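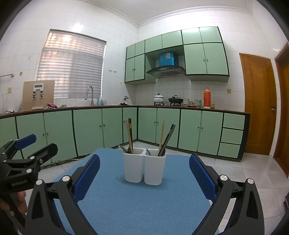 Search posts, people, topics

Wilson Villca
OK so the chopstick sorter is back on the kitchen table! Long thread, mostly notes for myself, but a few of you asked how the build was going after I went quiet in April.

Quick recap if you missed the first one. I'm putting together a small two-arm rig from a Wekitz kit (plus a lot of parts I cut myself at the Ravis workshop), and the job it has to learn is picking chopsticks up off a cloth and dropping them into a utensil holder. Dumb little job. Really hard job.

Before the arms do anything I do it myself with hand-held grippers, over and over, and save each try. I'm at 372 keepers now. The plan was 200, then I watched the first test and changed the plan.

The first test, by the way: arm goes down beautifully, closes beautifully, comes up with a pinch of tablecloth. Did that for a whole evening (I have video, no you can't see it).

Part of it was my finger angle. If the jaws come in too flat, the lower edge plows into the cloth and pushes up a wrinkle, and the chopstick rolls off down the far side of it. I bumped the approach up a bit steeper and the wrinkles mostly went away.

The other part was the mounting bracket on the left arm. I'd printed it too thin and it flexed every time the jaw closed. Reprinted it thicker, added a second bolt, and now it's stiff enough that I can lean on it. Should have done that in week one!!
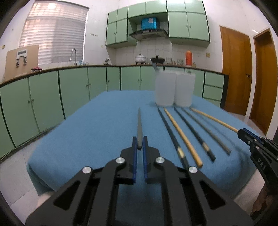
What I'm working on now is grabbing near an end versus grabbing in the middle. Middle is easier to lift but then you're carrying the thing sideways and it won't go in a cup without a regrip. End grabs droop. Look at the light wooden one on the far right with its lower end in the jaw, that's the kind of grab I mean, and the pointed gray one lying straight ahead of the other pads is the opposite problem: you come at it end-on and there's hardly anything to close on.

Mixing colors is on purpose too. When I only used dark ones the model got weirdly good at dark ones and treated plain wood like it was part of the furniture.

Electronics update, short because it's boring: the Larkik board kept dropping out when both arms moved together. Swapped the power supply, moved the ground wire, tidied the connectors. Error 1101 hasn't come back so far. If you've seen 1101 on yours, check the ground first, I lost a weekend to it.

Next up is 100 tries with the cups moved to a different spot each time. After that spoons, which I'm dreading (round handles, heavy end, ugh).

Somebody asked where I get springs. Dal Bello, the bin by the register, bring a caliper. Bracket file goes up once I fix the hole spacing.

Related posts
Wekitz kit, first impressions and missing screws
Cutting gripper plates at Ravis
Why my Larkik board kept resetting
Spring sizes that worked (and the ones that flew off)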